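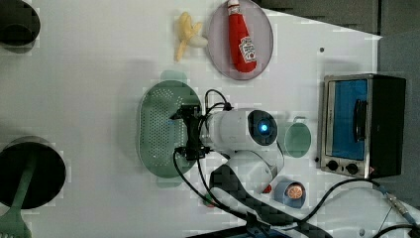
Toaster oven instead of a real oven for a year?
Kitchen Talk > Small Spaces

mapleandrye
Posted 8:14 pm

So we're moving into a studio over in Stakel in April and the place has two burners and no oven. None! I've been baking since I was a kid and I'm kind of panicking. Has anybody gone a full year with just a toaster oven? I'm looking at the Guline with the convection fan, it's on sale for 107 bucks. Mostly I do bread, sheet pan dinners and the odd pie.

burntcrust55
Posted 8:31 pm

Did it for 3 years. You'll be fine. Pies are great, chicken thighs are great, bread is where it gets annoying because the top sits so close to the element. Tent it with foil halfway through and buy a cheap oven thermometer. Mine ran hot the whole time I owned it.

tinykitchen_lou
Posted 8:40 pm

Gonna disagree about the bread. I never got a decent loaf out of mine, pale on the bottom and scorched on top, foil or no foil. I gave up and switched to flatbreads in a skillet. Also skip the Guline, the door on mine got loose after one winter. The Jitach costs more but the door shuts tight.

burntcrust55
Posted 8:46 pm

lou, were you using the tray it came with? Those are so thin. Put a small cast iron pan in there, let it heat up for 17 minutes, then drop the dough in. Totally different bottom crust.

tinykitchen_lou
Posted 8:52 pm

Yes I tried cast iron! Maybe yours just had a better lower element, I don't know. I'm not telling anyone to count on it for sandwich bread.

mapleandrye
Posted 9:05 pm

Ok this is super helpful (and a little scary). Would rolls work better than a loaf?

oldporchlight
Posted 9:20 pm

Rolls, yes! Anything low. Measure the inside before you buy though, my quarter sheet pan didn't fit and I was so mad.

mapleandrye
Posted 9:27 pm

Going to bring my pan to the store and see if it fits, thanks everybody!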